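Briltov wrist kit - Kaltimham Robotics Club build page

Home > Club gear > Arms and grippers > Briltov wrist kit

Status: in use, bench 2. Ask before you unplug.
Item no. 1293
Club price for member schools: 400 (full kit), 300 (no camera)
Sold as a kit, not assembled. We don't ship built ones, please stop asking.

What it is

Two-finger gripper with a small wrist camera, made to bolt on the end of the club arm. Designed by last year's seniors, redrawn over the summer by Yu-ting Huang. Same kit we're taking to the Godinho Cup in October. If your school is running the line-and-ledge task this is the one you want. The older Sustness claw still works but the fingers are too fat for the ledge.

What's in the bag

Gripper body, black
Finger pair, black, plus one spare finger
Wrist camera and short cable
Mounting plate, all screws
Hex key (you will lose it, buy two)
Printed wiring sheet, rev C. If yours says rev B throw it out, the power pins are swapped

Not in the bag: arm, controller, power supply, keyboard, patience.

Fit

Club arm, any year - yes
Godinho training arm - yes, with the long screws
Sustness arm - needs the adapter plate, Farhad Rostami has the file
Anything homemade - send a drawing first

Setup, short version

1. Arm off. Power off. Both.
2. Plate on, four screws, finger tight.
3. Gripper body on, then tighten everything.
4. Camera cable goes on the OUTSIDE of the elbow. Leave slack. Filipa Rebelo's team ran theirs inside and sheared it on the first full turn.
5. Run the open/close test ten times with nothing in the fingers.
6. Then calibrate. Then calibrate again after lunch, it drifts when the room warms up.

Full version is the PDF, 12 pages, get it from the club drive.

Known problems

Camera sits at an angle. It's the bracket. Rotate in software, setting is called view_turn. New bracket is drawn, not printed yet.

Shadows. Cable shadows on a pale bench can look like a line to the tracker. Raise the threshold a bit or move the lamp. Benvinda Neves got hers stable with one lamp low on the left, didn't need to touch the code at all.

Shiny fingers. Sand them lightly if the glare bothers your tracker. 400 grit is fine.

Left finger creeps open if the arm is parked overnight with power on. So don't.

Practice task

Bring the finger tip down to the ledge without pushing it, hold, back off. Slow first. Judges at Godinho take points for every touch that shifts the ledge and they do check. Log your runs - our main log is at run 3297 and the early ones are embarassing, but they're the useful ones when you want to know what changed.

Save camera stills at the hold point only. The drive filled up twice last spring.

Loans

Member schools can borrow a kit for up to three weeks. Pick up Monday after 4 pm, side door. Bring the form signed by your coach. Return it with ALL the screws, in the bag, not taped to the plate.

Spare parts

Finger pair, printed - in stock
Camera cable, short - in stock
Camera cable, long - back ordered, no date
Mounting plate - in stock
Adapter plate for Sustness - print your own

Questions

Parts and loans: Albertina Gouveia, club desk
Wiring and software: Farhad, but not the week before the cup
Anything to do with the drawings: Yu-ting

Page gets updated when somebody has time. Prices good thru the end of the season. Rev C wiring sheet is the curent one, see above.

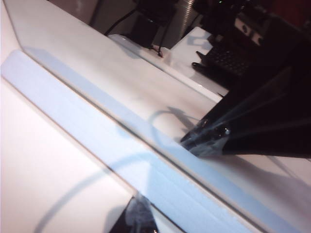

Wrist cam view, black gripper tip near the white ledge, blue strip alongside.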